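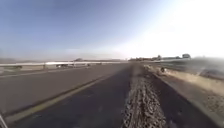

Longitudinal joint failure on rural two-lane, repair options

jorkerpatch
Posted January 2018

County road between Ferkolville and Eltinbridge. The paving joint has opened and is raveling over 1140 feet. Overlay is 11 years old, dense-graded, no base movement that I can find. Current plan is to blow it out, fill with hot-applied mastic and strike it flush. Has anyone had mastic last on a joint this long?

tmaruyama
Mastic is fine if the edges are sound. Did you core it? If density at the joint is low, the material beside your fill will ravel next and you'll be back in 3 years.

jorkerpatch
No cores. Budget for this segment is $2452, and traffic control comes out of that.

gradeline_ed
Then skip the mastic. Sweep it, fog seal the joint and leave it for the next overlay. Cores on a low-volume road are a waste.

tmaruyama
Disagree. A fog seal does not hold loose stone. It slows oxidation on a surface that is still intact. One core on the joint and one two feet off it would settle the question.

gradeline_ed
I have fog sealed joints that held through several winters.

tmaruyama
Raveled ones, or hairline?

gradeline_ed
Mostly hairline.

yurch_asphalt
Mill a narrow trench and inlay. We did this on the Yurchenko Road job. Tack the vertical faces heavily and compact with a small roller. Costs more than your number.

jorkerpatch
Inlay is out for this year. I'll ask the lab for two cores and post the densities.

Tomoyo Maruyama
(tmaruyama, other account) Get air voids too.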